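Ticket 600: Pegboard at packing table, hooks not seating
Site: Wesa workroom, ground floor
Status: Closed, with one item carried forward
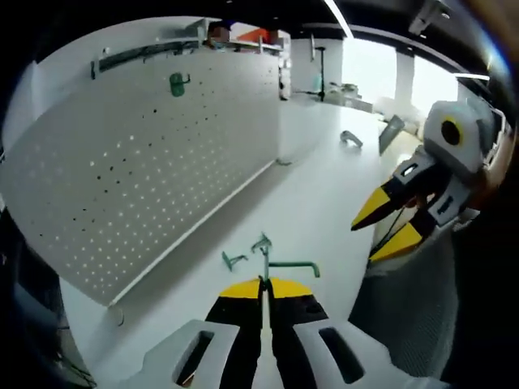

Pegboard and table, with the green hook near the upper middle of the board.

Reported fault

The user reports that accessories supplied for the white pegboard do not remain in position. The hooks can be inserted, but they turn when an item is hung from them and come away when the item is lifted off. The user also reports that the board moves when it is pressed. The board stands upright along one side of a white table and is used for hanging tape, scissors and order slips.

The user asks whether the board is defective and whether it should be returned to the supplier.

Equipment concerned

Board: Omel upright pegboard, white, round holes
Accessories: Omel green hooks; McKinnon mixed accessory pack
Table: white, existing stock, transferred from the Sturkumau workroom in March

Initial response, 09:40

The user was asked to remove all items from the board and to stop using it until it had been checked. The user was also asked to confirm which hooks had come from which pack. The reply stated that both packs had been emptied into one tray and that the wrappers had been thrown away.

First visit, 11:15

The holes were checked with a 6 mm gauge. The gauge passed through those in the upper rows without force and without noticeable play. Several holes in the bottom row were tight and contained what appeared to be dried paint. These were cleared by hand.

Hooks from the tray were then tried in the same hole, one after another. The green hooks seated fully. The McKinnon hooks have a thinner peg and a shorter return at the back, and they turned under light pressure. Moving them to other holes made no difference.

The movement of the board was looked at separately. One fixing at the foot had not been tightened, and the rubber pad beneath it was missing. The fixing was tightened and a pad fitted from stores. The board still moved slightly when pressed at the top corner, but returned to upright when released.

Action taken

1. All McKinnon accessories were withdrawn from the tray and bagged for return to stores.
2. One green hook was fitted near the upper middle of the board.
3. The user was advised to hang nothing heavier than a roll of tape from it until the second visit.

Second visit, 15:30

The hook was tested with a weight of 600 g for 30 minutes. It did not turn and there was no visible marking around the hole. The weight was then lifted off and replaced several times. On one occasion the hook rose slightly with the weight, although it did not leave the board. It was pressed back down and the test was repeated without further movement.

Users should lift items forward and clear of the hook before raising them. This has been explained to staff on the early shift. The late shift has yet to be informed.

Finding

The board is not defective and no return is required. The fault was caused by mixing accessories of two different fittings, together with a loose fixing at the foot. The two makes should be stored separately in future, in their original packaging where possible.

Item carried forward

A further 13 green hooks have been requested from stores. The layout of the board is to be agreed by the workroom before they are fitted, as the previous arrangement placed the scissors directly over the area where parcels are sealed. Stores has confirmed the order but has given no delivery date. The Sturkumau workroom holds the same accessory pack and has been sent a copy of this ticket.

Closed 16:20. Any recurrence should be reported under the same ticket number.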